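Hard water leaves a chalky film on anything that dries by itself, and a dish rack is where most of it ends up. The notes below cover racks, plates and the surfaces around them. None of it needs special products. White vinegar, baking soda, dish soap and an old toothbrush will do nearly all of it.

## Loading the rack

Put the big plates in first, at the back if the rack is deep, and leave an empty slot between them when you have the room. Plates that touch stay damp where they meet. Bowls go at an angle so the foot ring doesn't hold a puddle.

Dark glazes show water spots far more than white ones. If you own a dark set, rinse it last in the hottest water your hands can take and give it one wipe with a linen towel. 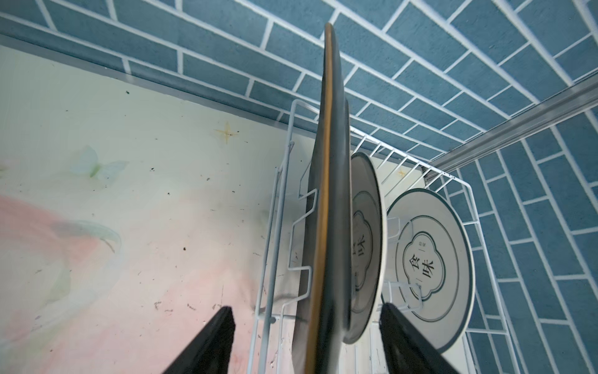

*Plates on edge in a white wire rack.*

Metallic rims are a separate matter. Keep real gold trim out of the microwave, and don't use scouring powder on it. Soft sponge, mild soap, rinse, done.

## Cleaning a coated wire rack

1. Take everything off and shake out the crumbs.
2. Mix 2 cups of white vinegar into a sink of warm water.
3. Soak the rack for 28 minutes. I set the oven timer and do the counters meanwhile.
4. Scrub the joints with the toothbrush, then rinse.
5. Dry it with a towel and look for chips in the coating.

A chip will rust, and rust marks the foot of a plate. Dab small chips with appliance touch-up paint and let it cure for as long as the can says. If the coating is peeling along a whole rail, buy a new rack.

Never mix vinegar with bleach.

## Wallpaper and vinyl mats

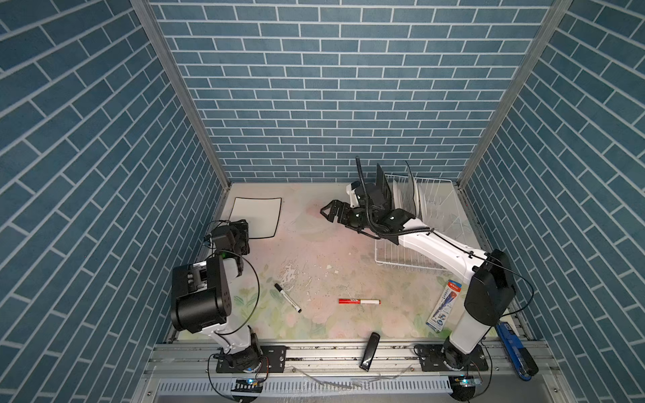 **Stusent Home Skills Club – Kitchen and Workshop Section**

Printed wallpaper near a work surface picks up splashes. Blot them right away with a barely damp cloth and work from the outside of the spot inward. For grease on washable paper, use one drop of dish soap in a bowl of water, and test it in a corner first. Uncoated paper shouldn't get wet at all. Try a dry cleaning sponge on that.

Grit is what scratches a vinyl mat, so sweep before you wipe. Baking soda paste lifts most scuffs. Scratches through the print stay where they are, but you can often turn the mat end for end and move the worn part out of the way.

Aluminum trim only wants soapy water and a dry cloth. Baking soda can dull it, so keep the paste on the mat.

Misaki Onishi asked about old tape residue on trim. Cooking oil on a cotton ball, left for a few minutes, then soap to get the oil off. Keep the oil away from wallpaper.

Last revised 2021-01-26. Corrections to Chiharu Kuroda.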